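Dropped-object fault (Niltix two-arm cell)

The dropped-object fault is a failure of gripping force recorded in the Niltix two-arm robot cell at the Pratport laboratory. In this fault, a gripper opens by a small amount while the arm is still moving, and the held object falls. The control program does not notice the loss and continues the task with empty fingers.

Discovery

The fault was first reported on 29 July 2018, during a long test in which the cell sorted toy food and small kitchen articles. The test had 500 planned transfers and was stopped after 285 of them, when an operator saw that the left arm was making the placing movement with nothing in its gripper. The log of the cell showed all transfers as successful. A later check of the recordings found that 157 objects had been dropped before their target position.

Nobody was hurt. The cell has no fence, and the safety rules of the laboratory had assumed that a held object stays held until the release command. For this reason the event was classified as a safety matter and not only as a loss of quality.

Cause

The gripper controller, supplied by Chowdary, reduces the motor current when the fingers have not moved for 400 milliseconds. This function protects the motor from heat. With hard objects the reduced current is sufficient. Soft or thin objects become slightly compressed, and the fingers can lose contact when the arm changes direction.

A second cause was in the task program. It read the finger position only once, directly after closing, and did not read it again during the transfer.
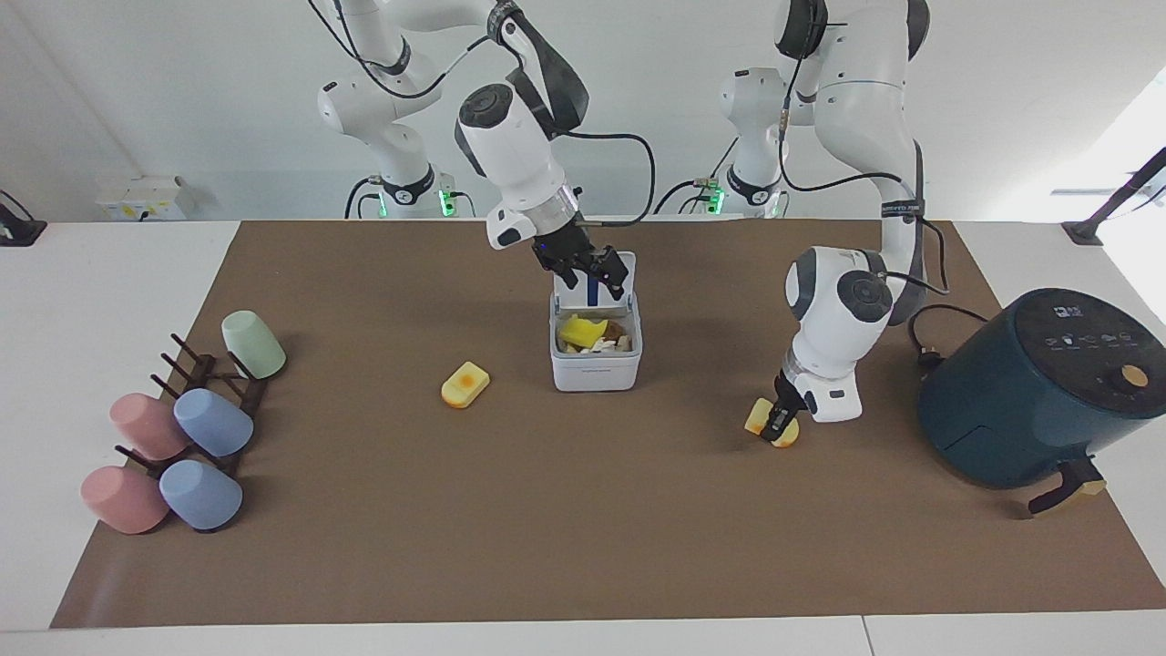
Thin objects are the most difficult case for the corrected program, which was released in August. It reads the finger position during the complete movement and stops both arms if the value changes. The toy food set remained the usual material for the test, with one gripper working at the white container while the other holds a small yellow-and-orange piece low over the brown mat. A drop from this height is short and makes little noise, so an operator who looks at the other arm can easily miss it.

Related faults

The Hekmont cell, which uses the same gripper controller, has a similar fault with cloth. There the object usually slides and does not fall, and the position reading alone is not enough to detect it.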